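Workshop and Welcome Coordinator (part-time)
Flevascombe Reuse and Repair

Location: The Old Seed Store, Telitz Lane, Flevascombe
Hours: 24 a week, mostly daytime, with one evening session each fortnight
Contract: permanent, after a four-month settling-in period
Reports to: Berenice Zavala, Centre Manager
Start: September, or a little later for the right person

We are looking for someone kind, organised and reasonably unflappable to look after the front half of our repair centre, and to make sure that the people who come through our door with a broken toaster under one arm and a toddler under the other leave feeling glad they came. If that sounds like you, or like somebody you know who has been muttering about a change for a while, please read on. It is a long advert, we know, but we would sooner tell you too much than have you turn up to an interview wondering what on earth we do all day.

Who we are

Flevascombe Reuse and Repair began in the back of Nayeli Meléndez's hardware shop, where she let a few handy customers use the stockroom on quiet afternoons to mend things for their neighbours. The stockroom got rather full, the neighbours told their cousins, and in the end we took on the lease of the Old Seed Store, with its big doors and its very small car park. We have been there ever since. Nayeli has retired from the shop but still comes in to do lamps and clocks, and she will almost certainly offer you a biscuit within ten minutes of meeting you.

Last year people brought us 881 items to look at, of which 744 went home working. The rest were stripped for parts or sent on for recycling, apart from a handful of things whose owners decided they liked them too much to let go, broken or no. We mend clothes, bicycles, small furniture, radios, vacuum cleaners, garden tools, toys and computers. We also run classes, lend out tools to our members, and keep a reuse shop where donated goods are sold at prices that most people in the town can manage.

There are five paid staff, all of us part-time, and 66 people who give their time on the rota as menders, shop helpers, drivers and bakers of cake. You would be the sixth member of staff, and the post is a new one. Up to now the work has been shared out between everybody, and we have finally admitted that it needs a person of its own.

What the job involves

A fair bit of your day will be spent at the welcome desk. People book a slot or simply walk in, and you will find out what they have brought, what is wrong with it as far as they can tell, and which of our menders is best placed to help. Quite often the thing they have brought is attached to a story - it was Grandad's drill, or it is the only sewing machine that ever got along with them - and we like to have time for the story as well. You will write up a job ticket, explain how we work and what we charge for parts, and give an honest idea of how long it might be before they hear from us.

Behind the desk there is the rota. You will plan who is in and when, ring round when somebody has a cold, and keep an eye out for anyone who is doing too much. New menders come to us fairly regularly, and you will show them round, sort out their induction and pair them up with an old hand for their first few sessions. You don't have to teach them to mend anything. They do need to know where the fire exits are, how to sign in, which kettle works and who to ask when they are stuck.

You will also be in charge of the parts and materials cupboard, which covers everything from zips and inner tubes to fuses and laptop chargers. We have a yearly budget for this and Carolina Aguiar, who looks after our accounts, will go through it with you every month. She is very patient with people who are nervous of spreadsheets.

The rest of the job is harder to put in a list. You might be helping set up a class in darning, measuring a donated wardrobe to see if it will go through the shop door, taking a phone call from a school, or finding the owner of a pair of spectacles that has been on the windowsill since spring.

The computer bench

Some of the steadiest demand we have is for computers. Local offices pass us their old machines when they upgrade, and families bring in desktops and laptops that have slowed to a crawl. Tiburcio Zamudio leads the bench, along with a small group of menders who enjoy that sort of thing and who are generous in explaining it to those of us who don't. Machines that can be put right are cleaned up, wiped and passed on through our home computer scheme to households who would otherwise go without. Those that can't are taken apart for whatever is useful inside.
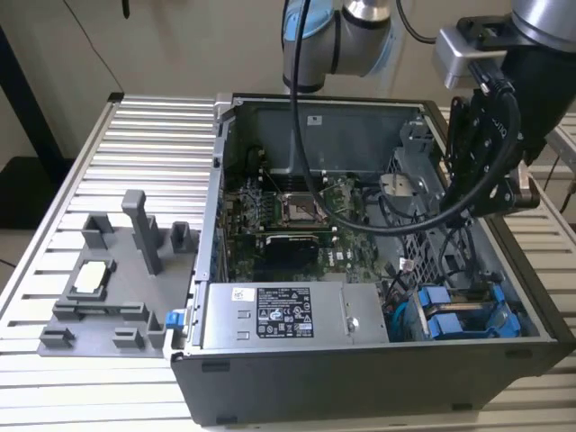 A desktop tower on its side with the side panel removed and the motherboard in view.

You won't be asked to work on the computers yourself, though you are very welcome to learn if you'd like to. Your part in it is to log what comes in, make sure that donors have signed the data form, and arrange collection times with the families on the waiting list. Some of those conversations need a bit of tact. People can feel awkward about asking for help with something like this, and a friendly, matter-of-fact voice on the phone makes a great deal of difference.

Who we are hoping to meet

You will need to be comfortable with people of all sorts and ages, and able to stay pleasant on a busy morning when the desk has a queue and the phone is going. You should be tidy in your records, even if your own kitchen drawers are a disgrace. We use a simple booking system and a shared calendar, and you should feel at ease with everyday computer work such as email and basic spreadsheets.

Experience of organising a rota, a reception or a group of people would be a real help. It might have come from paid work, from running a playgroup or a sports club, or from looking after a large and disorderly family. We do not ask for any particular qualifications. A first aid certificate would be handy, and if you haven't got one we will pay for the course.

You don't have to be good at mending. Marisol Esquivel, who ran our textiles table for years and is now our Classes Lead, came to us unable to thread a needle (she tells everybody this, so we are not giving away any secrets).

The building is on one level, with a ramp at the Telitz Lane entrance and an accessible toilet. There is some lifting and carrying in the job, but it can be shared out differently if that would be a difficulty for you. Please just tell us.

What we can offer

Pay is at the same hourly rate as all our other coordinators, and it is set out in full in the job pack along with the pension details. You will have paid holiday, and we close completely for a fortnight in the winter. There is a training allowance of £500 a year to spend on something that will help you in your work, and we are fairly relaxed in how we read that. You would have free membership of the tool library, a discount in the reuse shop, and a place on any of our classes that has a chair going spare.

We try to be flexible about hours. The welcome desk has to be staffed from 10am, and the fortnightly evening session runs from 6pm until 8.30pm, but beyond that we can talk about which pattern would suit you. Two of the present team fit their work round school runs, and another looks after his mother in the mornings.

How to apply

Ask for the job pack at the welcome desk or by telephoning the centre, and we will post or email it to you. To apply, please send us a letter of no more than two pages telling us a bit about yourself, what draws you to the job, and a time when you helped a person or a group of people to get something sorted. If you find writing difficult you can send a recorded message of up to five minutes, and we will treat it in just the same way. We don't need a CV, though you can put one in if you have it ready.

If you would like a chat before you decide, ask for Berenice. She is usually at her desk in the afternoons, and she won't hold it against you if you then choose not to apply. You are also welcome to drop in and have a look round while we are open, and to bring something that needs mending while you're at it.

Interviews will be held at the Old Seed Store with Berenice and Marisol. They last about three quarters of an hour, and we send the questions out beforehand so that you can have a think. Afterwards there will be tea with whoever is in that day, which is not part of the interview and won't be marked. We will cover reasonable travel costs, and we will reply to everyone who writes to us, whatever the outcome.

The car park is tiny, so if you are driving, please use the public one behind the Furtado bakery and walk through by the side passage.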